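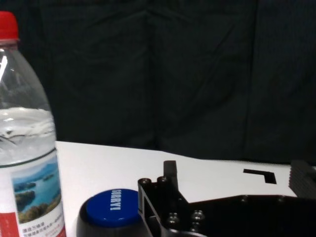
Can you do one on getting both arms to agree where the table is, asks a reader in Bandlow, whose left arm keeps closing on thin air while the right one goes exactly where it's told. Yep, I can! I fought the same problem in our shared workshop on Lulham Street for most of July, and the fix cost me a roll of tape and an evening.

What you'll need: two arms that already move without complaining, black tape, a metric ruler, and something tall and light to reach for.

Step 1. Mark the table first

Do this before you open any software. I know it's tempting to start jogging the arms (I always do), but you want a corner that stays put while everything else shifts.

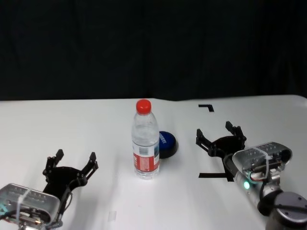 My arms run on the Vorka controller, and it wants one shared origin for the pair, entered in millimetres. Pick a spot both grippers can get to without stretching. I like a plain water bottle as the target, red cap and all, stood between the two open grippers, with L-shaped bits of black tape over on the right for corners. Measure from the tape to the middle of the bottle and write it on paper. Mine was 127 mm on the short side.

Step 2. Jog one arm at a time

Park the right arm well back and bring the left in at a crawl. Stop short of touching, then read the position off the controller and compare it with your paper number. Do it again from a different starting pose. If the two readings disagree, check your mounting bolts before you go changing any offsets.
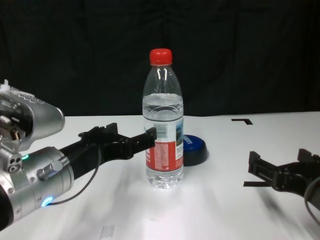 Why not just use the auto-calibrate, wrote another reader under the last post. Fair question! The Espinoza script is great once you're close, but mine wandered off whenever the first guess was out by more than 14 mm, and then I had nearly 1,000 lines of log to scroll through. So I do the rough pass by hand and let the script tidy up.

Step 3. Swap sides and save

Now park the left arm and repeat the whole business with the right. Keep the target on the same spot, and don't lean on the table (ask me how I know).
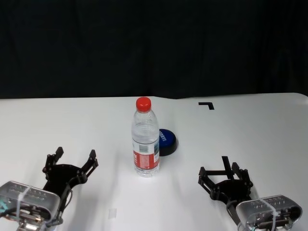 Once both sets of numbers are on paper, type in the left offsets, save, restart the controller, then do the right. Vorka only keeps the last arm you edited if you skip the restart, and I lost a whole set that way. Run the script, back up the config file, and put the date in the file name. If the left arm still misses after that, send me your offsets and I'll have a look.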